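Storage Corrosion of Plated Hand Tool Parts in an Unheated Workshop

Ese Oyewole and Salim Makori
Supervisor: Victor Rashidi

4. Method

Steel coupons with a thin chromium finish were cut from one sheet, degreased in acetone and weighed on a balance reading to 0.1 mg. Half of them were scratched down to the base metal with a carbide scriber under a fixed load. The coupons were then divided between two sites: the heated stockroom at Welthorpe and the unheated workshop at Isturport. Exposure began in October. Relative humidity was logged at both sites every 10 minutes.

Coupons were stored in open trays, in lidded trays, and in lidded trays with 100 g of silica gel. The gel was not renewed during the test.

5. Results

Unscratched coupons showed no mass change above the error of the balance at either site. Scratched coupons at Welthorpe gained very little mass. At Isturport the scratched coupons in open trays had visible rust along the scribed line after 9 days, and those in plain lidded trays were slightly worse. We think the lids held moist air in after the overnight drop in temperature, but the loggers were outside the trays, so this was not confirmed.

Coupons stored with silica gel stayed free of visible rust until the gel was saturated. One tray was knocked over during a move and its results are left out.

6. Discussion

The finish protects the steel well until it is broken. For parts in daily use this will happen at the corners and on the drive faces, where wear is concentrated. A lid without a desiccant cannot be recommended on these results. The test should be repeated with a logger inside each tray and a larger set of coupons, and the scribing load should be varied.
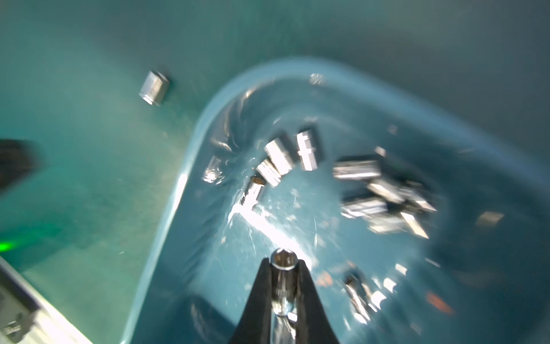 Figure 3. Chrome hex socket and light blue plastic bin.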